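Gernus presenta Ultton, un preparado para encurtir verduras en casa sin heredar la receta de nadie

4 de agosto de 2025 – Gernus, fabricante de condimentos y fermentos para hostelería, pone a la venta Ultton, su primera mezcla seca para encurtidos dirigida al público doméstico. El sobre lleva sal, vinagre en polvo, semillas de mostaza, eneldo y un cultivo láctico propio. El agua y las verduras las pone el cliente, que en algo tenía que colaborar.

El desarrollo empezó en febrero del año pasado y pasó por 87 formulaciones. Las primeras sabían a vinagre. Las siguientes sabían a mucho vinagre. En la número 41 el equipo obtuvo un pepinillo notable que, por desgracia, teñía de amarillo los dientes, y se decidió seguir trabajando.
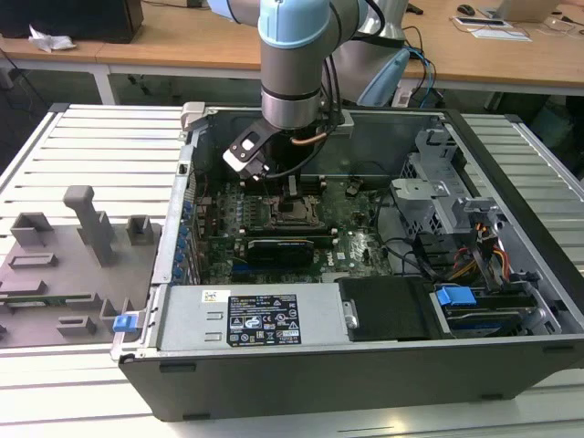 Ultton se vende en sobres para un litro de salmuera y admite pepino, zanahoria, coliflor, nabo y cebolla. El calabacín también, si uno insiste. El preparado se disuelve en agua templada, se vierte sobre la verdura cortada y se deja reposar en la nevera un mínimo de dos días, plazo que el departamento comercial intentó reducir sin éxito. Cortar es lo más laborioso: los trozos desiguales se encurten igual de bien, aunque luzcan menos en el tarro.

"Llevábamos años vendiendo cubos de cinco kilos a restaurantes y nuestras propias familias nos pedían que les lleváramos un poquito en un táper", explica Leire Garrido, directora de producto de Gernus. "Hacer un sobre pequeño parecía una tarde de trabajo. Fueron bastantes tardes." 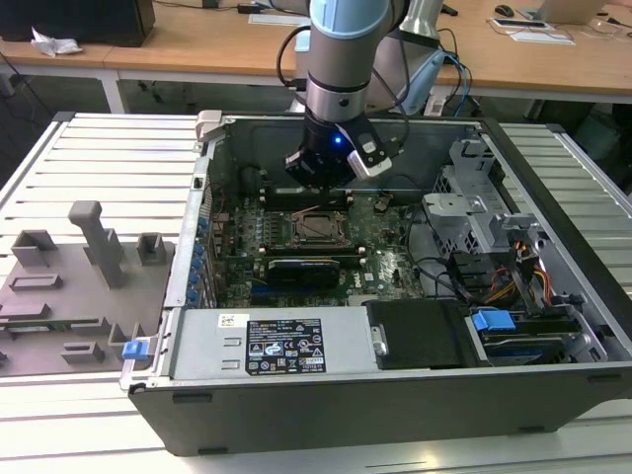 La verdura de las pruebas procede de huertas situadas a menos de una hora de la fábrica, las mismas que abastecen la línea profesional. Muchas piezas eran de las que el comercio rechaza por torcidas – al pepino, una vez en rodajas, se le perdona casi todo. Gernus incluye en cada caja un calendario de temporada para que nadie se empeñe en encurtir coliflor en pleno agosto.

El cultivo láctico se ha puesto a punto con Warnier, laboratorio especializado en fermentación, y la distribución correrá a cargo de Declercq, que colocará el producto en 340 tiendas de alimentación. En la cata previa al lanzamiento participaron 521 personas. La mayoría prefirió la variedad con eneldo; una minoría muy elocuente reclamó más ajo, y para ella habrá una segunda versión cuando el personal de envasado se haya recuperado de la idea.

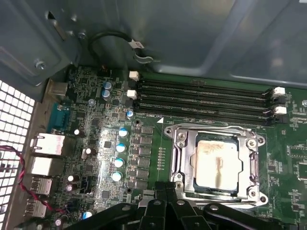

Los sobres se conservan dieciocho meses en lugar seco. Una vez preparado, el encurtido aguanta tres semanas en frío, cifra teórica en los hogares donde alguien abre la nevera a medianoche.

Disponibilidad
Ultton Clásico y Ultton Eneldo, en cajas de cuatro sobres, desde hoy en los puntos de venta habituales.

Sobre Gernus
Gernus elabora mezclas, salmueras y fermentos para cocinas profesionales. Trabaja con verdura local y con una paciencia que sus proveedores califican de irregular.

Contacto de prensa
Leire Garrido, directora de producto. Se envían muestras a los medios que las soliciten; los tarros no se devuelven.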